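Home | Diary | Projects | Archive | Contact

Monday, June 28, 2021

Back on the Prillar work today. Prillar is the little tool I've been writing that takes a folder of scanned invoices, reads the text off them, and turns each one into a searchable PDF. It has been close to finished since October and I would like to stop saying that.

The problem this week is file size. Bunley sent over a test batch of 1000 invoices on Friday and the output folder came out bigger than the input folder, which is the opposite of what they asked for. I spent the morning opening files one at a time to see where the bytes were going. The scans themselves were fine. The fonts were the trouble. The tool was putting a full copy of the text font into every page, so a four-page invoice carried the same font four times.

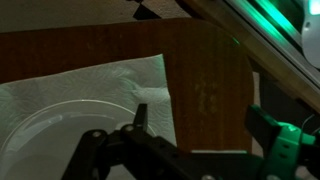 I had assumed the library shared fonts across pages on its own. It does if you create the font object once and hand it to each page. I was creating it inside the page loop, a line I wrote early on when every test file had one page. I moved it out and ran the batch again. Most of the files shrank, but 223 of them stayed exactly the same size, to the byte.

That seemed odd, so I made a list of the 223 and sorted it by date, then by scanner name, then by page count. The scanner name was what they had in common. They all came from the machine in the Phuthong office, and that scanner already writes its own hidden text layer. My code checks for existing text and skips the file if it finds any, so those went straight through untouched. The skip was my idea. I had a comment in the code saying so, with no date on it.

Called Carter Kennedy at Bunley before lunch and asked whether they wanted the Phuthong files redone or left as they are. He said to check the quality of the text first. I pulled 28 of them and compared the hidden text against the page. The vendor names were good. The totals were bad. Commas read as periods, and a few sevens read as ones. For invoices that's no use, so the old layer has to come off and ours has to go on.
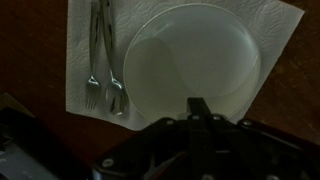
Stripping a text layer is harder than adding one. The hidden text sits in the page content along with the instruction that draws the scan, and if you cut too much you get a blank page. I did that twice. The way I ended up picturing it was a table setting: the plate is the scan, the fork and spoon are the bits of text, and the paper towel under them is the page. I want to pick up the fork and spoon and leave the plate on the towel. In code that means walking through the content, dropping only the blocks set to invisible mode, and writing everything else back in the same order.

It worked on the first file at 3:40 and on all 28 by a little after five. One had a visible stamp drawn as text, and that stayed put, which was the case I was worried about. I haven't run the full 1000 again yet. It takes most of an hour and I wanted to fix the log first, because it reports skipped files as "done" and that is how I missed this in the first place. It now says "skipped" and gives the reason.

Two things left over. Civach, the viewer Bunley uses, shows the search highlight a little to the left of the word on rotated pages. Other viewers put it in the right place, so I don't know yet if it is my bug or theirs – will make a one-page sample and send it to them. Also the command line help still lists an option I took out.

Full run is going overnight with the laptop plugged in.

2 comments | 5 shares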